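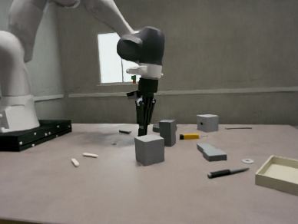 The practice table on screen, gripper pointing down among the blocks.

How to Boss a Robot Around (Politely)

At the Ronbridge after-school robot club, there are 14 kids and one robot arm. The arm lives inside a computer program called Stasside. It has no weight, no smell and no interest in snacks. It does exactly what it is told, which sounds wonderful until you are the one telling it.

Say you want it to pick up a block. You would just pick it up. A robot needs the whole story: swing over, stop, come down, close your fingers, lift. Forget "close your fingers" and the arm will go down, come back up with nothing, and look very pleased with itself.

A list of orders like that is called a program. The club's first one had 21 steps. Two of them were the same step, and one told the arm to put down a thing it had never picked up.

Why use a pretend robot? A pretend robot can bonk a pretend table 200 times in one afternoon and no grown-up has to fill out a form. When a program works on screen, the club can save it for the Grament Challenge in May.

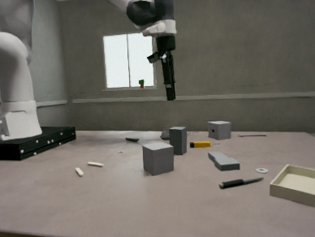
Gripper in open space, fingers above the tall block. The tray is at the right.

The challenge sounds easy. Put one thing in the tray. Any thing! But a cube, a flat ring and a screwdriver all need to be grabbed in different ways, and a program written for the cube will treat the screwdriver like a cube. It's loyal that way.

Try it at home. Ask a friend to be the robot and put a spoon on the table. Now give orders, one at a time, to get the spoon into a bowl. The friend may not guess what you mean. Little brothers are very good at this job.

Next time: the Ankrah team teaches the arm to let go.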